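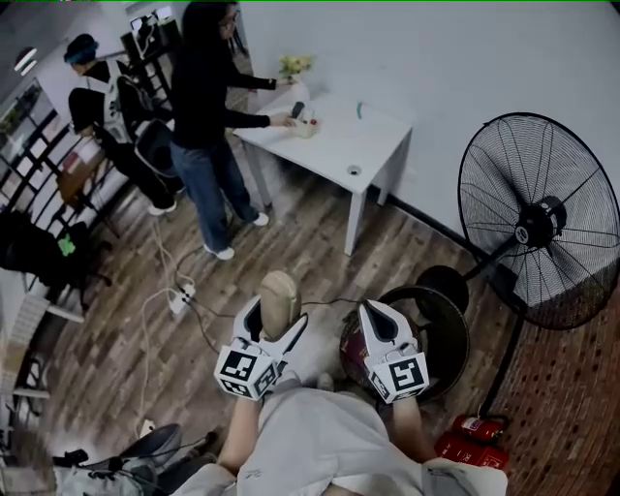 Plelari handheld set, README

Last touched in July by Mesfin. Ask Bülent Coşkun about calibration, not me.

What it is: demos recorded with a hand-held two-finger gripper, no robot arm in the loop. Marker cubes on both fingers, used for finger pose and opening width. Head view included for every episode.

Size
2,250 episodes recorded
1,856 kept after filtering
339 held out for test (already inside the 1,856, dont add them)

Sites: Drostthorpe and Hatley. Rooms left as they were, other people working in view, cables on floor etc. On purpose. Policies trained on the tidy subset did worse at Hatley, see results.txt

Filtering: dropped if either cube is lost too long, or gripper width jumps between frames. Threshold in config. 147 of the dropped ones are probably fine, Bülent wants to recheck by hand. Not done.

Known problems
- cube pose flips when seen nearly edge on. Smoothing helps, doesnt fix
- light objects close to the white fingers confuse the segmenter
- Drostthorpe timestamps drift, run sync_fix before anything else
- bystanders are in the head view. Blur faces before you show clips outside the group

Baseline: the Rahman config, unchanged. Width prediction is good, approach direction is so-so. Retraining with the left cube masked made grasp timing noticably worse, right cube masked hardly mattered. No idea why yet.

Splits are by room. Please keep them that way.

Mesfin Tsegaye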